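Gotport物价记录：常见问题
9月更新
Gotport物价记录编辑组

以下问题是读者来信里问得比较多的。有些涉及物价指数的一般知识，有些只跟我们自己的记录有关。旧版里关于纸质登记表的几条已经删去，纸表不再使用。

物价指数是什么？

物价指数是一个比率，用来比较同一批商品和服务在两个时期的总花费。先选定一批居民经常买的东西，给每样东西定一个分量，再算出基期买下它们要花多少钱、现在买下它们要花多少钱，后者除以前者，再乘以一百。指数为一百零三，意思是同样的东西现在比基期贵百分之三。

指数本身没有单位，也说明不了某个地方的东西“贵不贵”。两座城市的指数都是一百零三，只说明两地从各自的基期算起涨幅相同，至于哪一座城市生活开支更大，要看价格水平，那是另外一种比较。

为什么官方公布的涨幅和我感觉到的不一样？

有几个原因，常常同时起作用。

第一，权重不同。指数用的是全体居民的平均支出结构，很少有哪个家庭正好等于平均。一个有孩子上学、租房住的家庭，房租和教育占比高；一对住自有房的退休夫妇，食品和医药占比高。食品涨得快而电子产品在降价的时候，后者感到的涨幅会比公布的数字大。

第二，购买频率影响记忆。鸡蛋、蔬菜、面包每周要买几次，涨了马上知道。洗衣机好几年才买一台，它便宜了多少，多数人没有印象。指数按支出金额给权重，人的印象更多是按次数来的。

第三，比较的起点不同。公布的涨幅一般是和上个月比，或者和去年同月比。日常聊天时说的“以前”，往往是好几年前。年涨幅只有百分之二或三，几年累积下来也相当可观。

第四，涨价比降价更容易被注意到。这一点有不少调查可以佐证，不同国家的结果大体一致。

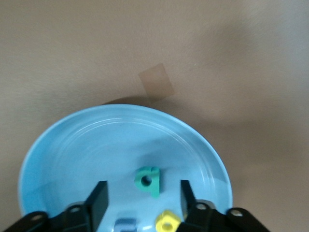 把这四条放在一起看，公布的数字和个人感受有差距是正常的，两者回答的问题本来就不同。如果想知道自己家的实际情况，最可靠的办法是记账，把连续两年同一个月的支出拿出来，按类别比较，并且把“买得多了”和“单价高了”分开算。只看总支出会把这两件事混在一起。

“涨幅回落”是不是说东西便宜了？

不是。涨幅回落是说价格还在上升，只是上升得慢了。去年涨百分之五，今年涨百分之二，今年的价格仍然高于去年。价格总水平真正下降，叫作通货紧缩，指数的同比变动会是负数。

报纸标题里经常写“通胀下降”，读者容易理解成“物价下降”。来信中有一大半的疑问是从这里来的。

同比和环比应该看哪一个？

看用途。同比是和去年同月比，季节因素大致抵消了，适合判断一年里的总体变化。环比是和上个月比，反应快，但容易受节日、天气和换季影响。春节前后的蔬菜和交通价格，环比常常大起大落，单看一个月没有太大意义。

还有一种情况要留意，就是基数效应。去年某个月价格异常低，今年同月即使只是回到正常水平，同比也会显得很高。反过来也一样。遇到突兀的同比数字，先翻一下去年同月的情况。

名义利率和实际利率差在哪里？

名义利率是合同或存单上写的那个数字。实际利率是扣掉物价变动之后剩下的部分，可以用名义利率减去通货膨胀率来近似。

举个例子。存3000元，一年期，利率百分之二，到期本息合计3060元。如果这一年物价涨了百分之三，那么原来用3000元能买到的东西，现在要3090元。账面上多了60元，购买力却比一年前略低。实际利率约等于负百分之一。

借钱的人情况正好相反。贷款利率固定，物价和工资一起上升，还款的实际负担就轻一些。如果物价涨了而工资没有涨，这个好处就不存在，还款还是那么多，手头反而更紧。

工资涨了百分之三，物价也涨了百分之三，是不是等于没变？

按购买力算，大体没变。有两处细节需要补充。

一是税。如果税率分级，而起征点和各级界线没有随物价调整，名义工资上升会让一部分收入落到更高的税级里，税后的购买力可能略有下降。

二是时间差。物价是逐月上升的，工资往往一年才调一次。在调整之前的那几个月里，收入的购买力已经在减少，调整之后才补回来。一年合计下来，不见得刚好扯平。

分量变少、价格不变，指数算不算涨价？

算。规范的做法是按单位价格记录，也就是每百克、每升或每件多少钱。包装从大变小而标价不动，单位价格就上升了，应当记为涨价。

我们的记录里有一个例子。Plollix洗衣液换过一次瓶子，标价没有变，净含量少了。当时有两位记录员按“价格不变”登记，核对时改了过来。从那以后，登记页面把净含量设成必填项，不填就不能提交。

质量变化比分量变化难处理得多。面包改用便宜一些的油，餐馆午市套餐不再附汤，外卖的配送时间变长，这些都是变相涨价，但没有一个公认的办法折算成金额。官方统计机构对汽车、电脑一类商品有专门的质量调整方法，小规模的记录做不到这一点。我们只在备注里写明变化，不改数字。

商品停产或者换了型号怎么办？

找一个用途和档次最接近的商品接上。如果新旧两种同时在卖，就在同一个月里把两种价格都记下来，用这个月的比例把前后两段连起来。这样新商品本身价位高或者低，不会被误算成涨跌。

如果旧的已经下架，找不到重叠的月份，就把这一项空出来，等新商品有了两个月的价格再重新纳入。空出来的月份里，该项假定与同类商品的平均变动相同。

打折价算不算？

凡是任何顾客都能享受到的折扣，按折后价记录。需要会员卡、优惠券或者凑满金额才能享受的，按原价记录，在备注里写折后价。

“买一送一”按两件的单价记。临期食品的清货价不记。

这条规则也有争议。有读者指出，现在大部分人都用会员价，按原价记会偏高。这个意见有道理，但会员条件各店不同，而且经常改，一旦记入就很难前后对比。目前维持原来的办法。

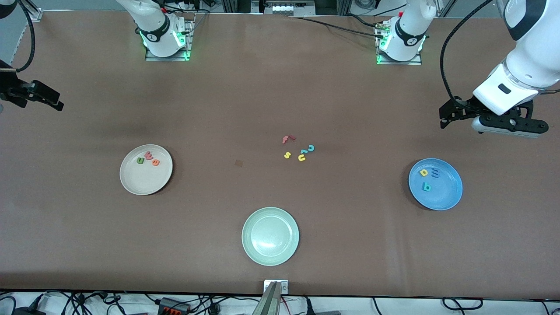 房价包括在物价指数里吗？

多数国家的居民消费价格指数不直接包括买房的价格。买房在统计上被看作投资，居住本身才是消费，所以纳入指数的是房租、物业费、水电费和维修费。自己住自己房子的家庭，通常用一个估算出来的租金代表居住成本，各国的估算方法不一样，这也是跨国比较时要小心的地方。

因此会出现房价上升很快、指数却变动不大的时期。打算买房的人在这种时期会觉得指数完全不反映现实。对他们来说，更有参考价值的是房价与收入之比，以及按当前利率计算的月供占收入的比例。

核心通胀为什么要去掉食品和能源？

食品和能源的价格波动大，受天气、收成和国际市场影响，常常几个月就反转。把它们去掉之后，剩下的部分变化比较平稳，便于观察趋势，中央银行考虑利率时会参考这个数字。

去掉它们只是为了看趋势。总指数仍然包括食品和能源，养老金、工资合同一类的调整一般也以总指数为准。家里买菜、加油的开支当然是真实的开支，拿核心通胀去说明居民负担并不合适。

涨价是因为商家贪心吗？

商家想多赚钱，这一点在任何年份都差不多，所以很难单独用它来解释为什么有些年份涨得多、有些年份涨得少。更有用的问题是，那一年有什么条件发生了变化，使得商家提价之后没有失去太多顾客。可能是成本普遍上升，同行都在涨；可能是需求突然增加；也可能是竞争者少了。

在只有一两家供应商的市场里，最后一种情况确实存在。成本上升的时候价格跟得很快，成本回落的时候价格降得很慢。研究者给这种现象起了好几个名字，成因还没有定论。

提高工资会不会推高物价？

可能会，幅度取决于人工在成本里占多大比例，以及商家能不能把成本转给顾客。理发店和餐馆的人工占比高，工资上调后价格往往跟着变。自动化程度高的工厂，人工占比低，影响就小。

另外，工资上升如果伴随着生产效率提高，每件产品分摊的人工成本可以不变。所以单看工资涨幅，推不出物价涨幅，还要看同期的产出。

家里应该囤货来对付涨价吗？

对于保质期长、肯定会用、家里又放得下的东西，趁折扣多买一些是划算的，比如纸巾、洗衣液、大米。超出这个范围就要算一算。占用的钱本来可以放在别处，存放有损耗，买多了也容易用得多。

预期涨价而集中抢购，会让短期价格升得更快，几周之后又回落，在高点买进的人反而多花了钱。食用油就有过不止一次这样的情况。

物价上升的时候，现金应该放在哪里？

这里不提供投资建议。可以说的只有一般的道理。现金和活期存款随时能用，代价是购买力会慢慢减少。定期存款和债券利率高一些，代价是提前取用不方便，或者要承担价格波动。股票和房产长期看可能跟得上物价，短期可能亏损很大，而且亏损的时候也许正是需要用钱的时候。

应急用的那部分钱，首要的是随时取得出来，收益低一点可以接受。其余的部分怎样安排，要看各家的收入是否稳定、几年之内有没有大的支出。

下面几条是关于Gotport物价记录本身的。

你们记录多少种商品，从哪里来？

目前清单上有190种商品和服务，涵盖食品、日用品、交通、理发和修理等。价格来自本地将近80家店铺，有超市、菜市场摊位、药店和社区小店。最近一期收到的有效价格为2315条。

清单每年调整一次。上次调整去掉了光盘租赁，加入了手机屏幕维修和Flusetti咖啡豆。后者进入清单是因为本地好几家店都有售，规格统一，便于比较。选入清单不代表推荐。

记录员怎样登记价格？

每个月上旬到固定的店铺，对照清单抄下标签上的价格和净含量，然后在登记页面填写。同一件商品尽量在同一家店、差不多的时间段记录。菜市场的价格早晚不同，统一记上午九点前后的。

标签和收银价不一致时，以收银价为准，并在备注里写明。没有货的填“缺货”，不要填上个月的价格。

数据怎样计算？

计算用Rankin表格模板完成，模板在下载页可以取得。先算每种商品在各店价格的几何平均，再与上个月相比，最后按权重合并成总指数。权重参考公开的居民支出结构，按我们的清单做了归并。

用几何平均是为了避免个别店铺的极端价格影响过大。改用算术平均，结果会略高一些，趋势没有区别。两种结果在模板里都能看到。

你们的数字能不能代替官方指数？

不能。样本小，店铺集中在几个街区，也没有房租这一大项。它适合用来观察本地日常用品的价格变化，也适合课堂练习。合同里的工资调整、租金调整，请使用官方公布的指数，并写明用哪一个指数、以哪个月为准。

发现某条价格有错，怎么告知？

在登记页面点开该条记录，选“提出更正”，写明店名、商品、规格和你看到的价格。有收据照片的可以附上，请遮住卡号。更正在下一期公布时生效，已经公布的数字如需修改，会在当期页面下方列出修改前后的数值。

可以转载图表和数据吗？

可以用于教学和非营利用途，注明来源和月份即可。商业用途请先来信。转载时请保留基期说明，没有基期的指数图很容易被误读。

旧数据和新数据能直接相连吗？

清单调整过的年份不能直接相连，需要用链接系数。系数列在下载页的说明文件里，每次调整各有一个。把旧序列乘以系数，再与新序列接上即可。分类指数的系数与总指数不同，请不要混用。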